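Learning to write letters again
2019-07-09

In January I made a promise to write one letter by hand every week. I did not tell many people, for I have made promises in January before. Now it is July and I have missed only two weeks, both when I had the flu, so I think I can write something about it.

When I moved to Trurcombe from the north of Italy, my aunt Carmela wrote to me each month. I answered by telephone. She never complained, but she kept writing, and I have all her letters in a biscuit tin, 67 of them. Last summer I read them from first to last in one weekend. There was the price of tomatoes, a quarrel with the neighbour over a fig tree, the new priest who sang too loudly. In the telephone calls we must have said the same kind of things, and I remember almost none of them.

So I began. The first letter took me a whole evening. My Italian has become a little rusty and my hand hurt after one page, as I was holding the pen too hard. A colleague, Abhishek Pant, told me to write slower and bigger. He learned fountain pen at school and has beautiful writing. I wrote bigger, and it helped with the hand, though now I use more paper.

I buy the paper at Girkis, the stationery shop behind the library. It is cream coloured, not too thick, and the ink does not come through to the other side. The envelopes I buy at the post office, where they are cheaper. I tried a box of coloured ones but my aunt wrote back that they looked like advertising and she had nearly thrown one away.

I write at the table, always after dinner, with the radio off.

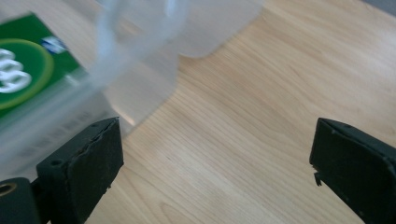 The grain of the table, which I like very much.

The most difficult part is the beginning. In Italian I was taught many polite sentences for opening a letter, and in English I was taught others, and none of them sound like me. Now I start with the last thing that happened before I sat down. "The soup was too salty." "Nives Fontana had her baby, a girl." After this the rest comes more easily, and if I do not know how to finish, I say that I am tired and going to bed. My aunt does the same.

I write also to Sandro, my friend from military service, who answers with postcards only, and to Hideaki Ishida, who was my neighbour for 16 years and has moved to Coltent to be near his son. Hideaki writes in English like me, as his second language, and we both keep a dictionary close. He asked me what "to be under the weather" means and I had to look it up too.

The post is slow. A letter to my aunt takes nine or ten days, and one in March took five weeks and arrived with a wet corner. By the time she answers a question I have often forgotten that I asked it. I have started to keep a small notebook with the date and a few words on what I wrote.

Next week it is Sandro's turn. I owe him an answer about the old motorcycle, and I still have to find the photograph of it.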